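Jaritthorpe volleyball opens camp with a new coach and an old problem

JARITTHORPE - The first thing Hooman Sharifi did as head coach of the Jaritthorpe women's volleyball team was take away the balls. He gave them back 39 minutes later, by which time his players had practiced moving from base to defense so often that one of the freshmen asked whether she had signed up for the right sport.

She had. Jaritthorpe finished last season at the bottom of its conference in digs, won two matches and lost the rest, several of them quickly. One road loss in October was over before the second bus of parents had found parking. The school then went looking for a coach who cared about defense, and in February it hired Sharifi, who cares about it the way other people care about their lawns.

"I watched all of the film from last year," he said after Monday's opening practice. "I watched it so the players wouldn't have to."

His diagnosis is feet. The Herons, he believes, had good hands and decent timing and were almost always standing in the wrong place. On Monday he stopped one drill nine times to move the same player half a step to her left. On the tenth try she went there by herself and got a round of applause, which she accepted with a small bow.

That player was junior libero Tess Ambrosio, and she will be asked to do a lot of bowing this fall. Ambrosio led the team in digs as a sophomore, mostly by being the person everything was hit at. She spent the summer playing on sand and came back faster, tanner and, by her own account, tired of the beach.

"He wants us to read the hitter's shoulder," she said. "Last year I was reading the scoreboard."

There is more height than there used to be. Senior middle Colette Varen is back after missing most of last season with a broken finger, and two transfers give Jaritthorpe a front row that can see over the net without making plans first. Varen hit well in the spring scrimmages and says the finger is fine, though it now points slightly toward the visitors' bench.

Setter is less settled. Last year's starter graduated, taking with her most of the team's assists and its only reliable jump serve. Three players are trying out for the job, and Sharifi has declined to name a leader, a favorite or a date by which he might have either. He did say that all three had been "very punctual."

The schedule offers little time to work it out. Jaritthorpe opens at home against Nirkance, which beat the Herons in straight sets a year ago and took the last of them while resting most of its starters. The gym holds 1,000 people and has not needed to in a while. The home opener last season drew 43, a figure that included both teams' athletic trainers and a man who had come to look at the water heater.

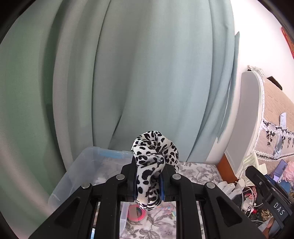

Sharifi would like more company than that, and he has a plan for getting it. Students will be let in free for every home match through the end of September, and the pep band has been promised a section of its own, along with a polite request that it learn a second song. The band is considering the offer.

As for goals, the coach is keeping his modest, at least where reporters can hear him. He wants the Herons to pass well enough to run a real offense and to make opponents earn the fourth and fifth swings of a rally. He would also like to play a fifth set at some point, an experience his seniors have had once, on the wrong end.

Varen was willing to go further. She thinks the team can finish in the top half of the conference and said so twice, the second time a little louder, while her coach pretended to be busy with a ball cart.

Practice runs every morning this week. The balls, according to Sharifi, will be available for most of it.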